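When we signed up for this project in the spring we thought the hard part would be the arm. The arm has been fine. It moves where it is told, it stops when it is told, and apart from one evening when a cable worked itself out of the control box it has never given us trouble. What ate up most of our weeks was the software that decides where the fingers should go, and so that is mostly what we want to write about.

Our planner, which we named Trarnier after the street two of us live on, takes a picture from the wrist camera, picks out the object it has been asked for, and suggests a handful of grasps, each with a score. The first version scored everything by the outline of the object alone. For boxes and blocks this was lovely, and we were very pleased with ourselves for a week or so. Then we moved on to cups, and above all to cups lying on their sides with something inside, and the scores stopped making any sense at all. Trarnier would treat the cup and its contents as one long object and aim for the middle of the whole thing.
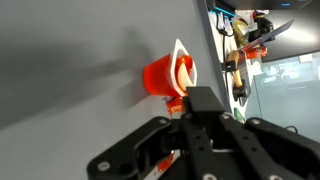 Altow, June

The red cup on its side, with the pale curved piece poking out past the white rim, became our standard hard case. There are really two outlines to find, and they overlap right where a finger would like to go. From the wrist, the gripper also covers a good part of the view, so the second version of Trarnier begins by masking out the fingers and arms before it looks for anything else. We drew that mask by hand, which was dull work, but it has held up well. We also had to teach it to ignore everything past the edge of the table, because the first version was very fond of proposing grasps on the shelf.

After the masking step we split the cup from its contents by color and then check the split against the rim. If the two disagree, the planner asks for a second view from a little higher up instead of guessing. This costs time – each extra view adds a pause while the arm moves and settles – but we all felt better watching it.

We ran 88 trials in total. The outline-only version got 25 good grasps out of 44, and the new one got 30 out of 44, which is a smaller jump than we had hoped for, we admit. Most of the remaining misses came when the finger block was already very close to the rim and the planner had hardly any clean view left to work with. Backing off before looking again seems the obvious thing to try, and the code for it is half written.

The logging tool, Unton, is finished and we would happily hand it over to next year's group. It saves the picture, the mask and the chosen grasp side by side, and it has a replay button that we ended up using every Thursday.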